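Simulated Task Results: Frequently Asked Questions

Utitz Test Practice Group. Last revised March 8, 2025

Does a pass in simulation count toward acceptance?

No. Under our rules it gets you a slot on the physical rig at Halleck and nothing more. We have read too many reports where "passed in sim" moved from a footnote to the headline by the second draft.

What has to be in the report?

The number of runs, every failure, and the version of the scene files. If you ran 236 trials and dropped 34 of them, we want all 236. "Discarded for physics errors" is a claim, and you will be asked to back it up.

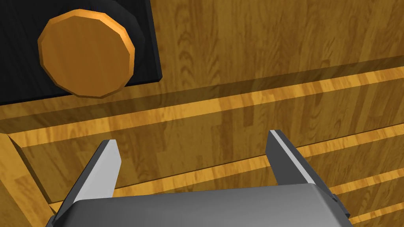
Can we pick our own starting positions?

You can pick five. The other 40 are drawn by us and you don't see them ahead of time. Vendors complain about this more than any other rule, which makes us want to keep it.

When is a door task a success?

When the door has swung past the angle written in your plan and the gripper has let go. Touching the handle is contact. Log it as contact.

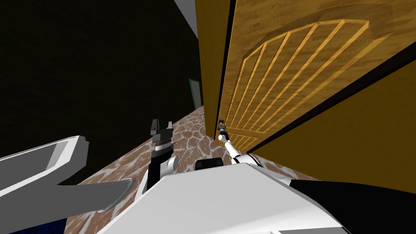

Partial credit is not given. Vidal asked for it in October, on the grounds that reaching is the hard part. Maybe it is, but people who need a door open won't care.

Is a realistic wood texture evidence of realistic friction?

Of course not, and please stop sending us renders in place of hinge and latch values. List the values and say where you got them. "Default" is an acceptable answer if it's true.

What about the arm that isn't doing the task?

Its joint limits and collision checks stay on. Switching them off to speed up a run voids the run.

Do users agree with all this?

Some don't.

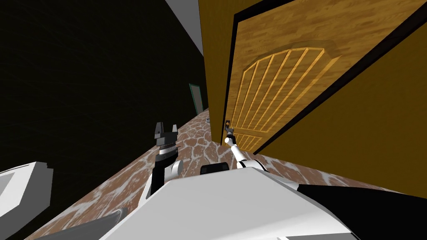

Plomcombe wrote back that a rule against partial credit hides useful progress, and that a log separating reach, grasp and pull would tell everyone more than a single yes or no. We now accept that log as an attachment. It still doesn't change the score.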